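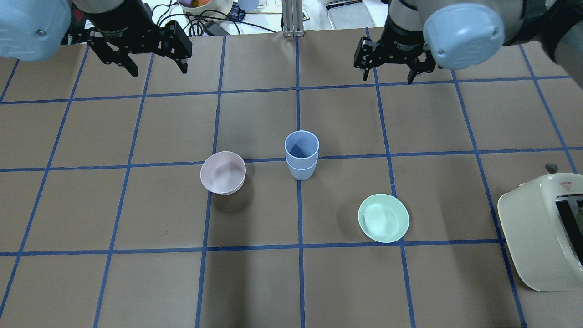
Flusus rug pad goes on sale Wednesday with a 15-year promise and not much paperwork

A rug pad that its maker says will keep area rugs flat, quiet and in one place for 15 years goes on sale Wednesday at Rennie, the home goods store on the north side of Drimby. The pad is called Flusus. The company behind it is called Plovinine, and until this spring it sold mostly drawer liners and the rubbery mesh that goes under cutting boards.

The pad costs $131 in the size meant for an 8-by-10 rug. An ordinary felt pad of the same size, on the same shelf at the same store, sells for less than half that. Plovinine says the difference is worth it. Shoppers may want to hear a bit more before they agree.

The company makes three main claims for Flusus. It says the pad will not slide on wood, tile or vinyl plank. It says the pad will not mark or stick to a finished floor. And it says a rug laid over it will wear more slowly, because the pad takes up the force of each step that would otherwise grind the backing of the rug against the floor.

The last of these is the one on the front of the package, where it is boiled down to "Doubles the life of your rug." Doubles it from what? The package doesn't say. A cheap printed rug in a front hall and a hand-knotted wool one in a guest bedroom don't have the same life to begin with, and no rug comes with an expiration date that could be checked against the claim.

Asked where the number came from, Plovinine sent a two-page summary of what it calls a home trial. It covers 400 households that were given a pad and asked to fill out a form after six months. Most of them said they were satisfied or very satisfied. Most also said their rug looked "as good as or better than" it had at the start.

Six months is a short time in the life of a rug. Many rugs with no pad at all would look fine after six months, and the summary does not mention a comparison group that went without. It doesn't say how the households were picked, either, or whether they had to send the pad back when the trial was over. People who get a $131 product for free tend to be in a good mood about it.

There was a bench test as well. According to the summary, a weighted wheel was rolled over a piece of rug on a Flusus pad until the rug backing began to crack, and the same was done with a piece on bare floor. The one on the pad lasted longer. How much longer is shown on a bar chart with no numbers along the side, and the summary does not identify the lab. A company spokeswoman said the full report "contains proprietary material" and would not be released. She did not answer a follow-up question about whether the wheel had also been rolled over a rug on a plain felt pad, which would seem to be the test a shopper would care about.

None of this means the thing doesn't work. Pads in general do good work. They keep a runner from shooting out from under you at the bottom of the stairs, they make a thin rug feel thicker, and they cut down on the thump that comes through to the apartment below. The question is whether this one does those jobs so much better than the others that it ought to cost more than twice as much.

Dagim Gebretsadik, who has installed and repaired floors in Drimby for most of his working life, has looked at a sample and is not convinced. He said it felt like a decent pad. The felt layer is dense, he said, and the grip layer is well bonded to it, with no loose edges that he could find.

"I'd use it in my own house if you gave it to me," Gebretsadik said. "Would I pay for it? I don't see what I'd be paying for."

His bigger concern is the claim about floors. Plovinine describes the underside of Flusus as a "floor-neutral polymer" and won't say more. Gebretsadik said he has been called out to more than one house where the underside of a pad had left a yellow or cloudy patch on vinyl plank, and that the owners had almost always been told the pad was safe for any floor. Sometimes the trouble took years to show up. By then the receipt was gone, and in one case so was the company that made the pad.

"Vinyl is the one I worry about," he said. "Wood, you can sand and refinish most of the time. With vinyl, whatever it did to the floor, it did."

He said a homeowner with vinyl should look up what the flooring manufacturer says about pads before buying one, and should go by that even if the pad's own label says something different. He also suggested lifting a corner every few months for a look — with any brand.

Then there is the warranty. Fifteen years sounds generous, and the figure is printed in large type on the sleeve. The terms are on the company website, and they run to several screens. The pad must be registered within 30 days of purchase. It must be used under a rug of the same size or slightly larger, on a floor that was "clean, dry and fully cured" when the pad was put down. It must not be cut, although the instructions packed with the pad explain how to trim it with household scissors to fit a smaller rug.

The spokeswoman said that trimming "in line with the instructions" would not void the warranty. The posted terms don't say that. She said they would be looked at.

If a claim is approved, the company will send a new pad or refund part of the price, on a scale that drops each year. By year ten the refund is down to a small fraction of what the buyer paid, and the buyer covers the cost of shipping the old pad back. A rolled 8-by-10 pad is neither small nor light. The warranty does not cover damage to the rug or to the floor. For a product sold on the promise that it protects both, that leaves out a lot.

Rennie has ordered 910 of the pads for its first shipment, in four sizes, and has cleared part of an aisle near the entrance for them. That is a big order for one store in a town the size of Drimby, and the store manager said the pads would also be sold through its website. He said he had not seen the test report but had seen the summary, and that Plovinine had been "great to deal with." The store will take back unopened pads for a full refund within 60 days. Opened ones will be handled case by case, he said.

Plovinine is paying for the display and for a series of ads, the spokeswoman confirmed. The ads show a wine glass standing on a rug while a large dog runs across it. The glass stays up. Small print at the bottom of the ad says the sequence is a dramatization.

The company said it plans to offer a thinner version in January, for doors with low clearance, and that a second and longer home trial is being planned. It would not say how many people will take part in that one, or whether any of them will be asked to live with a cheaper pad, or with none, so that the results can be set side by side. It did say the claim about doubling the life of a rug will stay on the package in the meantime.

Shoppers who want to wait can do so at little risk. A rug that slides is a hazard and should have something under it now, and a basic pad of felt and natural rubber will generally do on finished wood. Gebretsadik said the most common mistake he sees has nothing to do with brand. People buy the pad in the same size as the rug, he said, so the edge shows or the border of the rug curls up over it, and then somebody catches a toe. He cuts his an inch or so short on every side.

Doing that with a Flusus would, going by the terms posted as of this week, appear to end the 15-year promise on the first afternoon.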